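Plellix 6 released with guided disk recovery and Oromo language support

Skoltum has released Plellix 6, the latest version of its free disk backup and recovery tool for Linux. It can be downloaded from the project site from 9am today and will reach the main package repositories during June.

Plellix makes a full copy of a disk or a single partition and puts it back when something goes wrong. Until now, restoring a machine meant typing commands at a prompt. Version 6 adds a guided mode that lists the drives it finds, shows which backups fit on them and asks for confirmation before anything is written. The old commands still work, and scripts written for version 5 will run without changes.

The release also brings incremental backups. After the first full copy, Plellix saves only the blocks that have changed. Backups can be stored on an external drive, a network share or any server that accepts SSH logins. Encryption is switched on by default for new backups - existing ones are left as they are unless the user converts them.

Plellix 6 is available in 31 languages. Oromo is the newest of these, and covers the installer, the guided mode and the printed recovery sheet. The handbook has been translated as far as chapter 17, with the remaining chapters to follow in a later update.

Work on the new storage engine was carried out with Räsänen, a software firm that has contributed to the project since version 4. Räsänen will go on looking after the engine and will handle security fixes for it. The code is published under the same open source licence as the rest of Plellix.

During the test period, users filed 3090 reports through the public tracker. Most concerned drive detection on older laptops, and the detection code has been rewritten as a result.
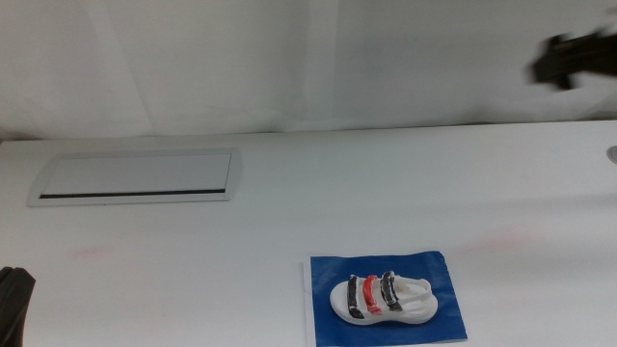

Users of version 5 can upgrade in place. Anyone on version 4 or earlier should install version 5 first, run the conversion tool and then move to version 6. Skoltum advises making a fresh full backup before upgrading and keeping it until the new version has completed at least one restore test.

Version 5 will receive security fixes for another year. Version 4 is no longer supported.

Plellix is free for home and business use. Paid support contracts are available from Skoltum for organisations that need them - prices are unchanged from the previous version.

About Skoltum

Skoltum develops backup and system tools for Linux and offers support and training to schools, councils and small firms.

Press enquiries should be sent through the contact form on the Skoltum website. Logos and screenshots of Plellix 6 are in the press section.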